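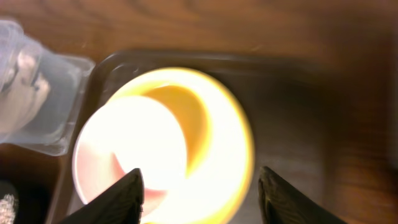

Brivell two-finger gripper kit: our club's verdict

We bought three of these for the after-school robotics club at Inmont, and after a term of picking things up, dropping them and picking them up again (mostly cups, I must say!) I thought I'd write down how we got on.

The kit comes in a plain box with the fingers, the bracket, a little camera for the wrist and more screws than you will ever need. The printed instructions are thin, and the drawing for the bracket is the wrong way round, so have a good look before you tighten anything. Zsolt Pálfi, one of our older students, had his together in an afternoon, and the younger ones managed with a bit of patience and some biscuits.

What I love is how gently it closes once you've turned the grip setting down. The matte black fingers are easy for the children to follow against a pale cup, though I'd have liked softer tips. The camera is the weak spot: put something white under a strong light and the inside of it washes right out, so do fiddle with your lamps first.

Spare cables took 3 weeks to arrive, and I grumbled, but the lady on the phone was lovely about it. We'll be using all of them again for the Esmont cup in June.

Four stars from me.

Dagný Lund, 10 March 2019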